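Archive > Galleries > Tableware and Props > Counter Set, Red Plate

Counter Set, Red Plate: Gallery and Condition Notes

Last revised August 29, 2024

The counter set is the part of the Rekby store used for table dressing: plates, cups, a serving stand, cutlery and imitation food. It is kept apart from the dinner service, which has its own gallery, and it is issued as single pieces. Colours in the set are mixed on purpose. Matching sets are difficult to keep complete, and a missing cup in a mixed group can be replaced with any cup of similar size.

This page is a visual reference for people choosing pieces from the list. Catalogue entries give the size and shelf position of each item but say little about surface wear, and wear is the usual cause of a late exchange. A glossy plate that looks sound in the cupboard can show every mark once it is under a lamp. Read the notes with the pictures before placing a request.

Colour names on this page are ordinary ones. They are not glaze references and should not be used for ordering paint or matching cloth.

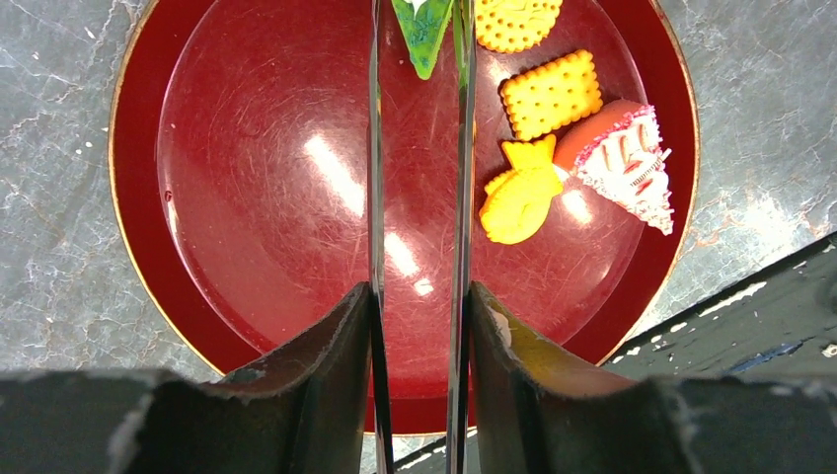
Red plate with thin gold rim, on the grey marble-patterned surface. Fine circular scratches over the glossy face. Food pieces grouped to one side, among them a golden cracker with scalloped edges.

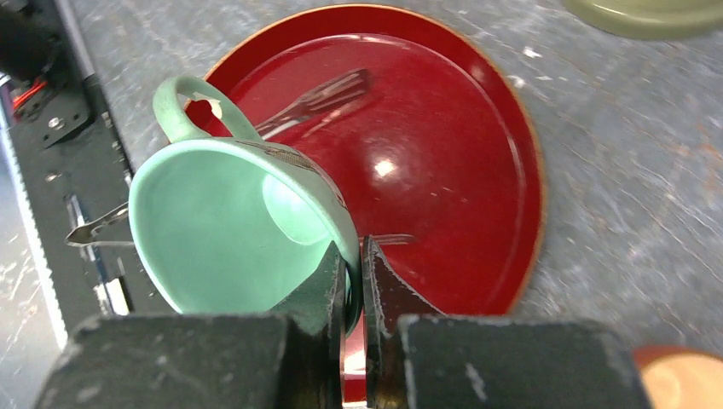

Mint-green cup on its side, with the red plate and a silver metal fork. Wear spot near the inner edge of the handle; faint darker decoration on the outside, near the rim.
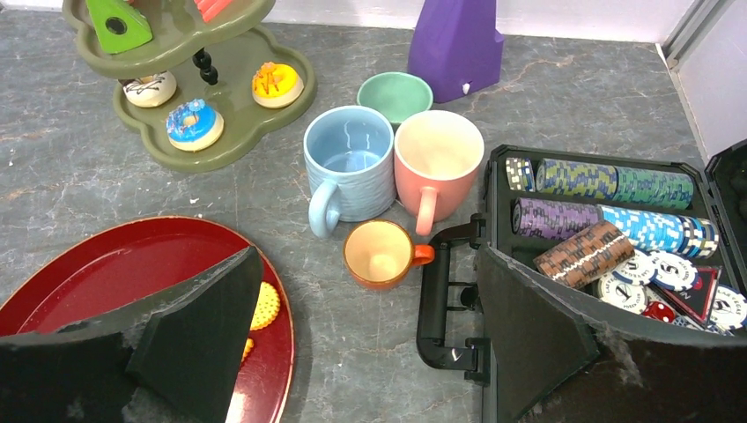

Olive-green two-tier stand with toy donuts on the lower tray. Light blue ribbed mug, salmon-pink mug and small orange espresso cup on the counter, with a mint-green bowl behind the mugs.

Surface condition is recorded in three grades. Grade A has no mark visible at arm's length. Grade B has scratches or scuffs that show only when light falls across the surface at a low angle. Grade C has a chip, a worn patch or a loss of decoration that can be seen in any light. Grade C items stay in the store provided the edge is smooth to the finger. Anything with a sharp edge is withdrawn the same day and the entry is struck through, not deleted, so that the number is not used again.

Glossy red and dark blue pieces should be assumed to be grade B unless the card states otherwise. These colours show circular marks from wiping earlier than pale ones do. The marks are shallow and cannot be removed without taking the shine off the surrounding area. We tried a plastic polish on a spare in February and the result was a dull ring that was worse than the scratches. The spare has been kept as a warning and is on the bottom shelf.

Cleaning

Use lukewarm water, a small amount of plain washing-up liquid and a soft cotton cloth. Do not use the green side of a scouring sponge on any item in the set, including the cutlery. Rims with a metallic line are wiped along the line and never across it. Printed decoration on cups is patted dry.

Imitation food is not put in water. Dust it with a dry brush, then go over it with a barely damp cloth if it is sticky. Pieces with drizzle or sprinkles hold dust in the raised parts and need the brush only. Real food must not be placed on the same tray as imitation food. Grease transfers to the imitation pieces and attracts dirt for months afterwards.

Stacking and storage

Plates are stored flat with one sheet of felt between each pair. The felt is cut from a 400 mm roll and trimmed to the size of the well; larger sheets fold at the edge and leave the stack unlevel. Do not stack plates of different diameters.

Cups and mugs stand upright on the Badaris racks with the handles pointing the same way. They are not nested. Most handle damage in the register comes from nesting, and the rest comes from two cups being carried in one hand. Small cups go in front. The racks have a shelf gap that suits a mug of ordinary height with room for a hand above it.

Tiered stands are carried by the lower tray, with the other hand steadying the spindle. Check the spindle for play before loading the upper tier. A quarter turn clockwise is normally enough. If it works loose again during the same loan, return the stand and note it on the card.

Issue and return

Up to 29 pieces may be taken on one card. Larger requests need a second card and are packed in separate crates. Allow 2 working days for packing. Crates are the grey Nirico type with the fixed dividers; the folding ones are reserved for textiles. Loans to the Yuen rooms go by trolley and do not need a crate, but the plates must still have felt between them.

On return, each piece is checked against the grade on its card under the bench lamp. A change from A to B is recorded and no further action is taken. A change to C is recorded with a short description of the mark and its position, using the handle as the reference point on cups. For plates, which have no obvious reference point, put a pencil dot on the underside opposite the mark.

Cutlery is counted back by type. Forks from this set are easily confused with those of the dinner service, so compare the weight if in doubt.

Related galleries

Dinner Service, White and Grey
Imitation Bread and Pastry
Glassware, Short Stems
Trays and Boards
Felt Cutting Sizes for Plate Storage
Badaris Rack Layout, Rekby Store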